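## About Purholm

Small shop in Fernonbridge. We make a two-finger gripper kit and the simulator that goes with it. Thats the whole catalog and we like it that way.

Toshio Hosoda started it after years of fixing other people's grippers at Levitz. Montserrat Cuesta came over from Shimada the next April and wrote the simulator, most of it on the train. There are 6 of us now. Same building, better heating.

What you get: the gripper, mounting plate, cables, one spare set of finger pads, a license for the sim. The virtual gripper opens and closes like the real one, so you can try your code at home before you bolt anything down. Rooms come furnished. Table, plants, pictures on the wall, odds and ends to reach for. Change them or build your own.

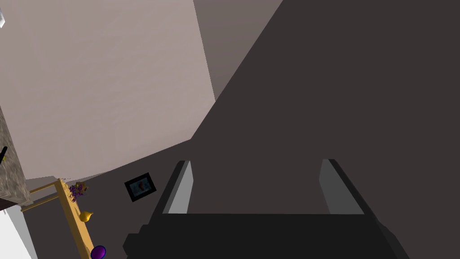 **Can I buy the simulator without the gripper?**

The simulator is sold on its own as a yearly license for $300, or $200 for schools. Buy the hardware later and we take what you paid off the price.

Full kit is $3,000. Ships from Fernonbridge, usually the same week. Custom finger pads too, send a drawing or just a sketch with the measurments on it. Up to 200 pads per order, more than that call first.

Support is Toshio for hardware and Montserrat for software. No ticket system. Email, or phone before lunch. If the line's busy try again, there's only the one.

Visits OK, Tuesday afternoons. Ring the side bell, the front one is dead. Bring your own part if you want to see it gripped.

Prices good as of 9/24/20. New manual is up on the downloads page, old one had the wiring for the left connector wrong, please toss it.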